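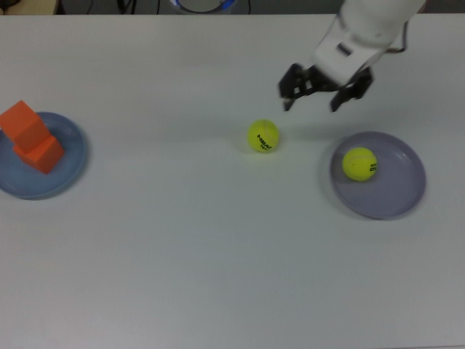
miria_k wrote:
Don't paint it. I went through this with my own white table and regretted it by February. Chalk paint on something you eat off every day is a mess, every fork leaves a mark.

grillport_dad wrote:
Wait, what's it finished with now? If it's lacquer you can scuff it and go right over the top. If it's oil or wax the paint's going to peel off in sheets, ask me how I know.

Consuelo Cisneros wrote:
OP here! I don't know what the finish is. The guy I got it from said "factory white" and that was the whole conversation lol. It's matte and very smooth. I want it green (a dark one, like an old library) for the dining nook, and I eat at it twice a day plus my kid does homework on it. I was going to pick up a quart tonight.

strazds907 wrote:
Disagree with miria_k. Chalk paint is the problem there, not paint. I did ours with a bonding primer and two coats of cabinet enamel and we've had it 8 years. Kids, dog, Thanksgiving, all of it. Let it cure before you put anything on it though. Dry to the touch doesn't mean a thing.

miria_k wrote:
8 years with kids and no chips? Come on.

strazds907 wrote:
One chip. Under the fruit bowl. I can live with it.

grillport_dad wrote:
What grit did you use? I always start at 300 and people tell me that's too fine for primer to grab.

strazds907 wrote:
It is too fine, sorry. I'd go 180 before primer, then 300 or so between coats, very light. Wipe it down in between or you'll be painting dust.

kurstead_attic wrote:
Nobody's mentioned a tablecloth. My mother had the ugliest table in Kurstead and I never saw the top of it until I was grown.

Consuelo Cisneros wrote:
Ha, my son would have a tablecloth on the floor in a minute, glasses and all. OK, I'm leaning primer and enamel. Do I really have to strip it first?

strazds907 wrote:
No. Degrease, scuff, prime. Try a spot on the underside and go at it with a fingernail the next day. If it scrapes off, come back and yell at us.

miria_k wrote:
I still say leave it white and paint the chairs. But post the green when it's done, I want to see it.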